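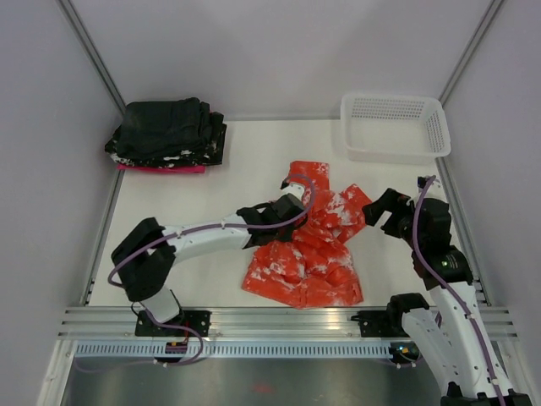

Claston folding cell, garment crumpled on the work surface, folded stack at rear left.

claston-folding: data card and site notes

Version 2
Last edited 30th November
Maintainer: Nia Penry
Site contact: Sipho Naidoo, laundry floor, Claston

Summary

This release holds the episode logs, shift notes and staff interviews from the folding trial at the Claston laundry. The cell is a two-arm bench built by Vovitz. It folds mixed casual garments that used to be folded by hand on the finishing line. The logs cover the machine. The shift notes and interviews cover the six people who worked the line before the trial and who still work there, with changed duties.

Contents

episodes/ has 600 episodes, one folder each, with joint positions, gripper state and the camera streams.
notes/ has shift notes as typed by the operators, spelling left alone.
interviews/ has transcripts, names replaced by role.
rota/ has the staffing plan before and after June, when the cell went into daily use.

An episode starts when the operator presses the foot switch and ends when the arms are back at their rest position. An episode the operator stopped by hand carries the flag stopped_by in its metadata. The reason is free text and is blank in places.

Layout of the bench

The work surface is white and is enclosed at the back and both sides. Each arm is mounted at the front, one to the left and one to the right. Folded work goes to the rear left. The basket goes to the rear right. The left-hand arm is named arm_a in the logs and the right-hand arm arm_b. Early episodes from the test bench at Essien use the opposite naming and have been converted. If you find one that was missed, send the episode number to Nia.

Changes to the work

Before the trial a finisher took a garment from the trolley, shook it out, folded it, stacked it and moved the stack to packing. The pace was set by the trolley. Each finisher now sorts at the trolley, loads the cell, checks the result and packs. Folding by hand is kept for anything the cell is not set up for: fitted sheets, items with hard fastenings, and all of the Genell contract work.

The rota was the main point of disagreement. The first plan had one finisher minding the cell for a full shift. Debora Mazza, who runs the line, changed this to a swap at each break after operators reported that watching the arms was more tiring than folding. The notes from that period are worth reading alongside the logs, as the number of manual stops differs a good deal between operators and the metadata alone does not show why. Two operators stopped the cell whenever a fold looked poor. Others let it finish and refolded by hand. Both were allowed under the instructions in force at the time.

Pay grades were not changed. Yaa Sulemana carried out the interviews and asked every finisher the same opening questions, which are in interviews/guide.txt. Answers on job security were mixed and should be read in full before being quoted.
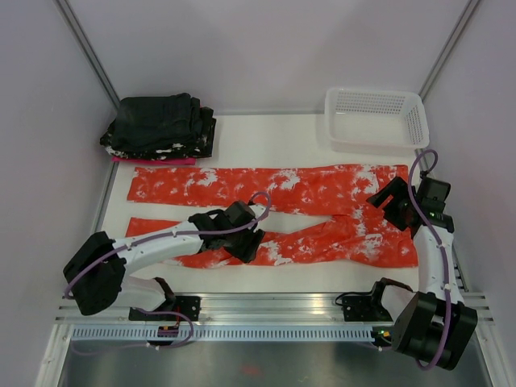

Quality checks are made by the finisher and the standard is the same as for hand folding. The labels are square, acceptable and refold. A garment is judged once it is on the stack and no earlier, so a state in the middle of an episode has no label. Trousers laid out with the legs side by side and the hems to the left, one gripper near the middle of the lower leg and the other near the waist, would be unlabelled at that point however tidy or creased they looked. Users who want labels for intermediate states will have to add their own. Kojo Alhassan has a partial set and will share it on request.

Known problems

Dark garments with speckled prints are hard to separate in the stack view, and the stack count in the metadata should not be relied on.
Timestamps in notes/ come from the office computer and may drift from the cell clock.
The rota files list planned cover only. Sickness and swaps agreed on the floor are missing.

Terms of use

Research use is permitted. Do not use the logs to rank operators or try to match operator codes to the interview transcripts. This was agreed with the finishers before recording began and applies to derived data as well.

Corrections go to Nia Penry. Questions about the site go to Sipho Naidoo.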